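Support Log, Ticket 2614: Wooden work board shifts on perforated bench
2 minute read
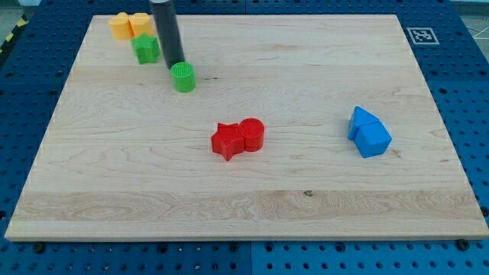 Photo: Getero Workshop Services

Status: Closed
Opened: 2 Sep 2021
Location: Skeltidau site, assembly room
Item: Light wood work board on blue perforated bench

Reported issue
The Skeltidau site reported that a work board moved sideways when pressure was applied near one end. The user asked whether the board should be replaced and whether the small dark knot in the surface was a defect.

Initial response
The knot is a natural feature of the wood and is not grounds for replacement. The same applies to the wavy grain and to the bands of differing tone across the board. The site was asked to leave the board in place and check the two bolts at the near edge before any other work was done.

Troubleshooting entries
Entry 1. The site pressed down on each corner in turn. No rocking was reported. Warping was ruled out at this stage.

Entry 2. The site checked the bolt at the lower left. It was firm by hand.

Entry 3. The site checked the bolt at the lower right. It turned freely. The user was advised to tighten it from below -- not from above, where a slipped tool can mark the edge of the board.

Entry 4. Movement was reduced but still present. The site was asked to inspect the seam between the two bench panels. The user reported a slight difference in height between them. The panels were leveled using the adjustment procedure in the Ollen bench guide, page 6.

Entry 5. The board was pressed from both ends and did not move. The user confirmed that normal work could resume.

Resolution
Loose bolt and uneven panels. No parts were issued. The board remains in service and will be checked again in December.

Advice to other sites
Sites using the Eren board on a perforated bench should check both bolts monthly. Please do not drill the board to add further fixings. Boards altered in this way are not covered -- a replacement will be charged to the site.

Comments (3)

benchuser200: We had the same trouble and it was the panels for us too. The bolts were fine.

Site stores: Can the board be oiled while it is bolted down, or does it need to come off first?

Getero Support: Please remove it first. Oil can collect in the bench holes.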